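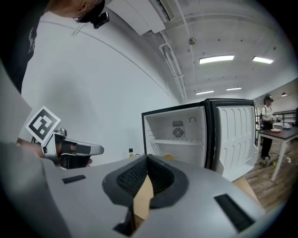
Good practice in our trade has always been slow to get itself written down, and the rules for teaching robots household chores are no exception, so I was delighted when the Ferach guidelines finally landed on my desk – all 61 pages of them! Much of the advice is homely stuff. Take a small fridge with a single wire shelf, its door swung wide open: the guidelines would have you write down which way the door opens and what stands near it before anyone picks up a gripper.

August 2021 | By our features desk

Print this page | E-mail this article

The section I keep going back to is the one on people sharing a room. Drollthorpe, who tried the draft in May, wanted a clear 2 metres between working pairs, and Halás (bless them) argued for less. The final wording leaves it to whoever is leading the session, who must also call a rest after 8 runs – a rule I'd have welcomed years ago, when my wrists were younger.

We use cookies to improve your visit. Accept | Manage settings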